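Mille sept cent vingt-trois petites saisies plus tard

Je vous avais promis des nouvelles du projet Qaisi, et puis l'été est passé à une vitesse folle ! On en est à 1723 épisodes enregistrés, tous téléopérés à la main, et j'ai les épaules en compote. Pour ceux qui prennent le train en marche : on veut apprendre à un modèle à attraper un petit module noir et à le passer d'une pince à l'autre, et pour ça il lui faut des exemples, beaucoup d'exemples (Iqra m'avait dit 200 au départ, la bonne blague).

Le geste de base tient en quelques secondes. Le bras gauche serre le bloc à plat sur la table, le droit arrive pince ouverte, et c'est là que tout se joue – si je me presse, l'épisode part à la corbeille.
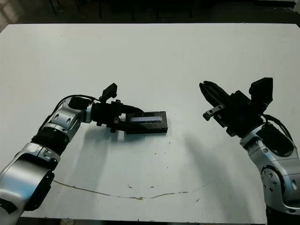 Ce qui fait un bon exemple

Au début, je cherchais le geste parfait. Même départ, même angle, même vitesse, j'étais très fière de moi ! Tamer a entraîné une première version là-dessus et elle paniquait dès que le bloc était tourné de quelques degrés. Depuis, je varie tout : la position de l'objet, la hauteur d'approche, le bras qui commence. Je garde aussi les hésitations, quand la pince se reprend et finit quand même par bien saisir. Par contre, je jette les épisodes où je me suis arrêtée en plein milieu pour répondre à quelqu'un (désolée Colm).

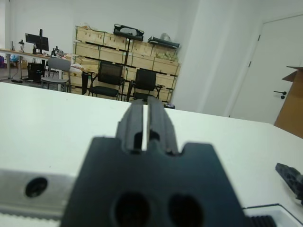 Parlons des caméras de poignet, parce que c'est mon grand sujet du mois. J'ai passé des heures à relire les enregistrements pris de là, et on y voit bien plus que la table. Les deux chaises de bureau noires, les caisses en bois empilées, la porte blanche avec son carton devant, tout ça entre dans les données ! Ma crainte, c'est que le modèle se repère sur le mobilier et se retrouve perdu le jour où on change de pièce. Jozefína propose de recadrer, moi je préférerais déplacer des choses entre deux séries et laisser le modèle se débrouiller. On va essayer les deux, avec une trentaine d'épisodes de test chacun.

L'autre chantier, ce sont les étiquettes. Sur le total, 1207 épisodes sont relus et annotés : début de la prise, fin de la prise, réussi ou pas. Le reste attend que j'aie du courage et du café. Pour juger une prise, je regarde surtout la tenue du module entre les doigts, et un module un peu penché, je l'accepte.
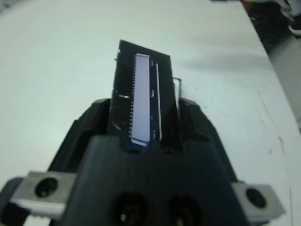 Le module tenu debout dans la pince, légèrement incliné vers la droite.

Prochaine étape, l'entraînement sur le lot complet, puis une démo pour Ostato en décembre si tout va bien. Si vous avez déjà comparé recadrage et décor changeant sur ce genre de données, racontez-moi ça en commentaire, ça m'intéresse vraiment !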